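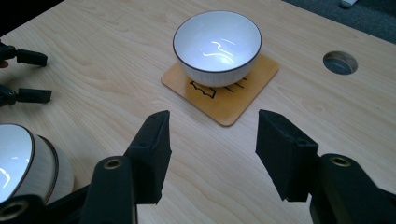 Notebook, July, started 4:50 a.m. at the bench, finished after lunch

Back out at Morkside before light for the sunrise half of the comparison. Wow, what a morning. I had the tripod on the flat stone above the inlet with the legs barely out, and the first color came up way left of where I expected, over the Tesamside chimneys and nowhere near the gap in the hills. The planning app had the azimuth right. I read it wrong because I was still thinking in winter directions. Note for anyone using my sketch map on the corkboard: the arrow marked "sunrise" is a December arrow. I'll redraw it.

Settings for the main run: 24 mm, f/11, ISO 100, bracketed three frames at two stops apart, manual white balance at 5600 so the files match across the whole hour. Focus set once on the far reeds, then tape on the ring. The tape held this time (the gaffer, the blue stuff is hopeless when there's dew on it).

Total for the morning is 461 frames on card A. Card B never came out of the pocket. Last month's sunset session at the same stone was 1,251, but that was with the timer running the whole time, so the two numbers don't compare. Most of those are near duplicates anyway and I need to get them culled before the drive fills up.

What I wanted to find out was whether the graduated filter earns its place in the bag now that I'm blending brackets. Shot the same view with and without, swapping every few minutes. On the camera screen the filtered ones look gorgeous, really deep pinks, and I was grinning like a kid. On the bench monitor it's closer. The filter darkens the top of the big ash on the left and leaves it looking like burnt toast, and the blended version keeps some green in there. But the filtered single frames have cleaner water! The blends go a bit mushy wherever the ripples moved between exposures. So for still water, blend. For any breeze at all, filter. I'd like two or three more mornings before I swear to that.

5:20 or so was the best of it. A band of mist slid off the Drirkcombe side and sat on the surface maybe knee high, and the reflected color came through it in patches. I dropped the camera almost to the water on the reversed center column and shot wide. Horizon is crooked in nearly all of those and I don't care, they straighten fine. One heron, too far away, a gray comma.

Things that went wrong:
Left the eyepiece cover open on the long exposures, so there's a light leak, a faint purple smear low in the middle. Eleven files no good, marked red.
Cable release sticks when it's cold. Needs contact cleaner or replacing.
Forgot the cloth again. Used my shirt. Front element has a streak on it from about halfway through.

Yung-ching Kwok stopped in while the files were copying and we went through the first batch together. Yung-ching likes the frames before the sun is up much better than the ones with it in the shot, and after an hour of arguing the other side I've come around. The quiet blue ones with just a line of orange have so much more in them. Also a good suggestion: print a test strip of the same file on the matte and the luster before choosing paper for the Fang prints, instead of trusting the soft proof. The reds on matte went brown on us in the spring, and I'd blamed the profile.

Did the strips straight away. Luster wins for anything with strong orange. Matte is lovely for the mist, soft and deep, and it forgives the slight noise in the shadows. Strips are in the flat drawer, pencil notes on the back. Please don't stack anything on them until tomorrow, the matte scuffs if you look at it sideways.

Archive count stands at 1,443 after today's import, Morkside folder only. Keywords done for the mist set, not for the rest. Backup to the second drive ran and verified.

Next time out:
Try the footbridge end, low, with the posts leading in. Water level has to be down for that, so check the gauge first.
Polarizer at half turn on the reeds. Full turn kills the reflection and then what's the point.
Go earlier. I keep writing this. The good blue was already on its way out when I got the legs level, so leave the house by 3:45.
Cloth. On the strap, with string if I have to.

Six frames flagged for printing, number four of the mist run first, at full sheet size on the matte.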